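Sprechnotizen, Vortrag „Gut gefragt ist halb sortiert - Bestimmungsschlüssel für alle“
Gemeindesaal Zultitz, 19:30 Uhr, mit Pause

Begrüßung kurz halten. Dank an Sneha Chaturvedi für die Einladung und an Ivars Eglītis, der die Mooskästen hergetragen hat. Fragen gern zwischendurch!

Einstieg: Moosstück hochhalten, herumgeben. Fragen, wer den Namen weiß. Meistens kommt „Moos“. Das ist schon eine richtige Antwort, und wir haben damit einen großen Teil der Pflanzenwelt ausgeschlossen. Genau darum geht es heute Abend: wie man mit lauter kleinen Ja-Nein-Entscheidungen zu einem Namen kommt, ohne vorher etwas zu wissen.

Was ist ein dichotomer Schlüssel? Eine Kette von Fragenpaaren. Blatt mit Mittelrippe - weiter bei 2. Blatt ohne Mittelrippe - weiter bei 7. Man landet irgendwann bei einer Art, oder man landet in der Sackgasse und geht drei Schritte zurück. Sagen, dass mir das nach all den Jahren noch ständig passiert.

Jetzt die Rechnung an die Tafel, die liebe ich. Jede gute Frage halbiert den Rest. Unsere Sammlung in Pemside umfasst 294 Belege. Nach einer Frage bleiben 147, nach zwei noch 73 oder 74, und nach neun ist man garantiert bei einem einzigen angekommen. Neun! Für 2.000 Arten braucht man im besten Fall elf. Kurz wirken lassen, dann weiterrechnen lassen bis 4.000 (eine einzige Frage mehr).

Natürlich halbiert in der Praxis kaum eine Frage sauber. „Wächst es auf Kalk?“ teilt schön, aber dafür muss man das Gestein kennen. „Hat es Haare an der Blattspitze?“ sieht man mit der Lupe sofort. Abwägen zwischen einer Frage, die gut teilt, und einer, die man draußen im Nieselregen beantworten kann.

Überleitung: Das Prinzip kennen fast alle aus dem Kinderzimmer. Nächste Folie.

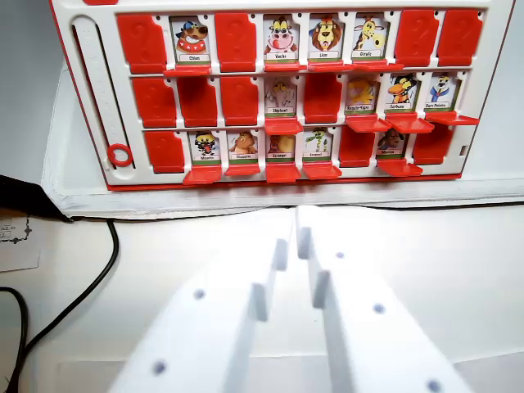
Fragespiel mit Tierkarten: drei Reihen zu je acht Feldern, ein Teil der Klappen ist hochgestellt. Oben der Hund, „Chien“.

Frage ins Publikum: Womit würdet ihr anfangen? Antworten sammeln, zwei oder drei reichen. Wer gleich nach einer bestimmten Art fragt, schließt im ungünstigen Fall nur eine einzige Karte aus. Wer nach einem Merkmal fragt, das viele teilen, kommt schneller voran. Bei 24 Karten reichen fünf gut gewählte Fragen. Kinder haben das oft erstaunlich früh heraus, die fragen dann „Kann es fliegen?“ und schauen sehr zufrieden.

Beispiel Wutero: unser Schlüssel für die Uferpflanzen am Bach. Erste Fassung von Nabila Ashour, fachlich tadellos, 3 Seiten lang, und an Station eins stand die Frage nach der Form der Frucht. Im April! Da gibt es keine Früchte. Lærke Kirkegaard hat alles umgestellt, jetzt kommen Stängelquerschnitt und Blattstellung zuerst. Rollen lassen zwischen den Fingern: kantig oder rund? Das können auch Sechsjährige, und es fühlt sich toll an.

(Hier Stängel verteilen, Binse und Segge. Feuchtes Tuch nicht vergessen.)

Häufige Fehler, zügig durchgehen:
Relative Wörter. „Blatt groß“ hilft niemandem. Lieber „länger als der Daumen“.
Doppelfragen. „Behaart und gezähnt?“ - was mache ich mit behaart und glatt?
Verneinungen stapeln.
Zu seltene Arten gleich am Anfang.

Pause, Tee. Danach Gruppenarbeit: Jede Gruppe bekommt einen Mooskasten und baut einen Schlüssel, Joelle Hakim geht mit Lupen herum. Dann Kästen tauschen und mit dem fremden Schlüssel bestimmen. Da wird es laut, das ist gut so, mindestens eine halbe Stunde einplanen.

Zum Schluss auf die Exkursion im November hinweisen (Moose sind dann am schönsten, wirklich!). Gummistiefel, Lupe mit zehnfacher Vergrößerung, Papiertütchen. Liste liegt am Ausgang.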